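Teltero Backdrop Kit 3083
Section 2: Hanging the cloth and mounting the letters

2.1 Before you start

This section covers a booth hang: one back panel and two side panels, with a title in two rows on the back panel. For a single flat panel, follow steps 1 to 5 of 2.2 and skip the rest of that list.

The cloth supplied with the kit is Plitden black, 216 g per square meter. Lighter cloth can be used but shows the wall through it under overhead light. Heavier cloth needs the large clips from the Gestell accessory pack.

You will need:
Black cloth, back and side panels
Top rail or line, already installed (see Section 1)
Clips
Cut-out letters
Straight pins, blunt end
White tailor's chalk
Tape measure
Step stool

CAUTION: Do not stand on the table to reach the rail. The tabletop is not rated for a person's weight.

CAUTION: Keep cloth and clips clear of ceiling light fixtures. Leave the space between the top edge of the cloth and the ceiling open.

2.2 Hanging the cloth

1. Unfold the cloth on a clean floor. The hemmed edge is the top.
2. Fold the back panel in half to find the center of the hem. Mark it with chalk on the reverse side.
3. Line up the chalk mark with the center of the rail and fasten one clip there temporarily.
4. Clip the upper left corner, then the upper right. Pull the hem sideways between clips until it no longer sags.
5. Remove the center clip. If the hem drops, put it back and leave it.
6. Hang the left side panel so that it overlaps the back panel. Clip through both layers at the corner.
7. Repeat on the right.
8. Swing the side panels forward to the depth you want and fasten their front edges.
9. Let the lower edge of the back panel fall behind the table. Do not tuck it under the table legs.

Note: Fold lines from storage will show, mainly where overhead light falls across the cloth. Steam from the reverse side before the letters go on. Do not iron the cloth while it is hanging.

Note: At corners that carry the pull of two panels, a second clip may be set beside the first.

2.3 Laying out the letters

Work out the spacing on the floor or on the table before pinning anything.

1. Sort the letters by row. The smaller letters form the upper row and the larger capitals form the lower row.
2. Chalk a baseline for the lower row on the cloth, 700 mm below the hem. Measure at both ends, not only in the middle.
3. Place the middle letter of the lower row first, on the center line of the cloth.
4. Place the outer letters of the lower row at equal distances from it.
5. Chalk the upper baseline and place the upper row from the outside in. With an even number of letters, the center line falls in the gap between the two middle letters.
6. Step back to the front of the booth and check both rows before pinning.

Light letters such as cream, pale green and pink stand out strongly on black. Darker letters need a pale edge or a position that gets direct light.

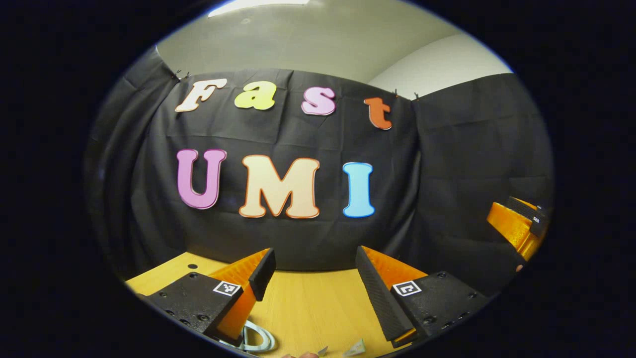
Finished layout, two rows on the back panel 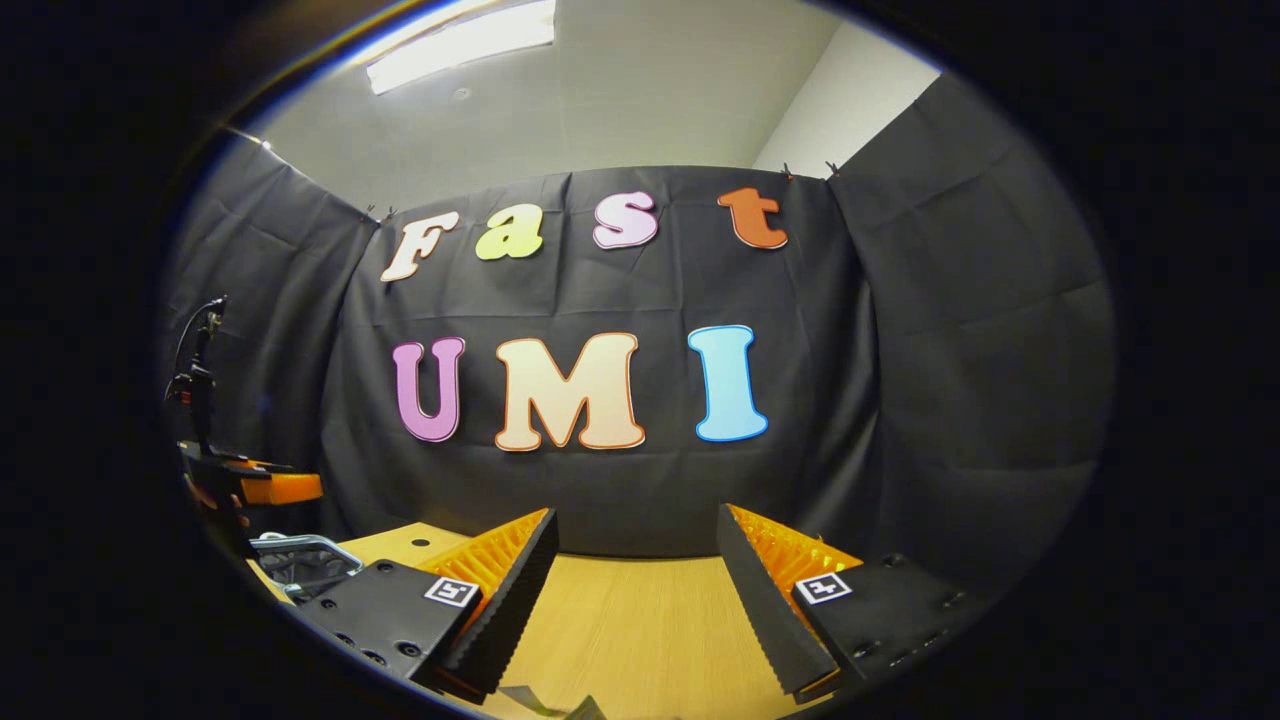 One user of the kit reports that pinning the upper row first saved a second round of measuring, as the large capitals then had to fit under something already fixed, and asks whether the order in 2.3 matters. Either order is acceptable. The lower row is given first because an error in the wide middle letter moves every other letter in that row.

2.4 Pinning

1. Hold the letter flat against the cloth with one hand.
2. Push the first pin through from behind the cloth, near the top of the letter. Stop before the point reaches the front face.
3. Let the letter hang from the pin and turn it until it stands the way you want.
4. Add a second pin low on the letter. Wide letters take a third.
5. Brush off the chalk with a dry cloth.

CAUTION: Pins left on the floor behind the cloth are hard to see. Count them out of the box and back in.

Note: Do not use hot glue or spray adhesive. Both leave marks on the cloth and void the cover described in Section 7.

2.5 Checks

Pull gently on the hem beside each clip. A clip that slides has to be reset on a double fold.
Look along each row from the left and from the right. Rows that look bowed through a wide-angle lens may be level on the cloth, so check against the chalk measurements before moving a letter.
Check the hang again after one hour. New cloth stretches slightly on the first use.

2.6 Taking down

Remove the letters first, upper row before lower, and store them flat with paper between them. Open the side panel clips next and the back panel clips last. Roll the cloth on the tube supplied by Vasiliauskas, hem on the outside. Replacement clips and pins are listed under Spare Parts in Section 6.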